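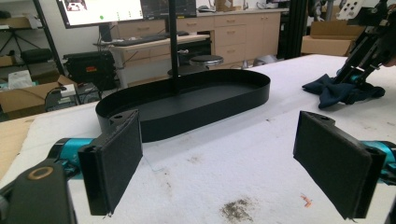 What thermostat should I run in a street car that sees the occasional track day?

Stick with the stock temperature unless your coolant climbs on track and stays up there. A cooler thermostat opens sooner, but once it's wide open the radiator is doing all the work, and a small radiator is still a small radiator.

Thread: Low temp thermostat, worth it or not?

gravelpit_dan
Got the cooling system apart for a water pump anyway, so I'm shopping. Stock thermostat is 90 C. Niverex sells a colder one and the ad makes it sound like the engine will write me a thank-you note. On track my gauge app shows 97 after a few hard laps, then it comes back down on the cool-off lap. Do I need this thing?

tallboy_wagon
No. 97 on track is a Tuesday. Spend the money on brake pads.

Raffaele Zanetti
I'll disagree with tallboy a little, as is tradition. I put the Niverex in mine two seasons ago and I like it. You start the session cooler, so you get an extra lap or so before the temps level off. Sessions at our place are short, and for me that matters. Just don't expect the peak to move much. Mine didn't.

tallboy_wagon
So you paid for one lap.

Raffaele Zanetti
I've paid more for less. I own an Olmont short shifter.

coldstart_marge
Where do you live, Dan? I tried a colder thermostat in a daily driver and spent a whole November with a heater that breathed on me like a tired dog. The oil took forever to warm up too. And check whether your ECU will set a code for running under temp. Mine did, on the highway, going downhill, every single morning.

gravelpit_dan
North enough to scrape windows. The heater thing is a good point, my wife rides in this car and has views.

Sverre Boström
Before anybody buys anything: where is your gauge app reading from? On a lot of cars the sensor is in the head, and on others there's a second one at the radiator outlet. If the outlet reads nearly the same as the head when you're hot, the radiator is out of its depth and no thermostat will save you. Also look between the condenser and radiator. I pulled enough fluff out of mine to knit a hat.

gravelpit_dan
Head sensor, I think. Pulled the fan shroud last night and you were right about the fluff. There was also most of a Minhas potato chip bag in there.

tallboy_wagon
Aftermarket airflow management. Don't let the tech inspector see it.

Sverre Boström
Clean it, put a new stock thermostat in with the pump, bleed it properly with the nose up and the heater on full, then go do one more track day. My temps dropped from 97 to 93 with the cleaning and fresh coolant. Different car, so take it for what it's worth.

Raffaele Zanetti
I still say the cold one is fine for a summer car.

coldstart_marge
He scrapes windows, Raffaele.

Raffaele Zanetti
Fine. Stock one for Dan. Use an OEM gasket though, the one in the Rorkari kit is a shade too thick and the housing weeps.

gravelpit_dan
The Rorkari kit is already on my bench, naturally. Ordering the gasket. Will post temps after the next event.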